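3.2 Caps and what we stood them on

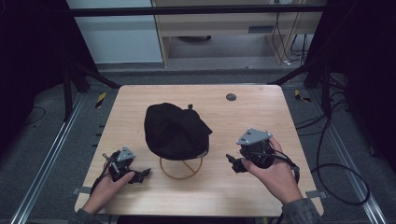

I came to caps late in this project, after a long stretch with knitwear, and I figured they'd be the easy part (they were not!). A sweater forgives you. You fold it a bit wrong, it relaxes overnight, and by morning it looks like everybody else's sweater. A cap remembers. Press the crown down once under a stack of scarves and you get that sad crease over the forehead, and I've never met a customer who wanted one.

So this section is about stands. We borrowed our stock from two shops, Calloway and Rernness, and both of them had kept caps the way most small shops do, nested one inside the next on a shelf. Nesting saves a ton of room. It also means the bottom cap carries the whole pile, and the soft ones with short brims get it worst. I measured crown height on 72 caps before they went on display and again at the end of August, which gave me plenty of time to get sick of my own ruler.

Figure 3. A short-brimmed black cap on a thin wire stand with a ring base, set on a light wooden tabletop.

We tried a few supports. Foam heads hold the shape beautifully, but they're bulky, and the light ones tip if you so much as brush past the table. Rolled tissue paper costs next to nothing and works fine until somebody tries the cap on, takes the paper out, and leaves it on the floor. The wire stand with a round base ended up being my favorite. It weighs very little, it stores flat enough for me, and you can see a lot of the table through it, so the cap gets the attention instead of the hardware.

The trouble with wire is seating. If the cap goes on off center, the crown leans, and over a few weeks the lean sets in. What I settled on was lowering the cap with both hands, one on either side of the crown, letting go, and then checking it from the front with my eyes level with the brim. Pulling it down by the brim is quicker and I did it myself for ages, but it stretches the front edge and I wish I'd stopped sooner. Brim direction made no difference to crown height at all, so point it wherever you like.

Of the 72 caps, 40 went on wire and the rest were split between foam and tissue. The wire group lost nearly 8 percent less height than the tissue group, and foam did slightly better again, though I'd want more caps before I leaned on that second gap. The Ukel trade survey, which logged 2244 returned hats and caps, lists a crushed crown as a common complaint, and that fits with what the two shops told us.

One thing I haven't sorted out is humidity. Rernness sits right by the river and its caps sagged more on every kind of support, wire included. We moved a handful over to the storeroom at Tetangate to see if drier air would help, and those readings are in Section 3.3 along with the wool felt samples.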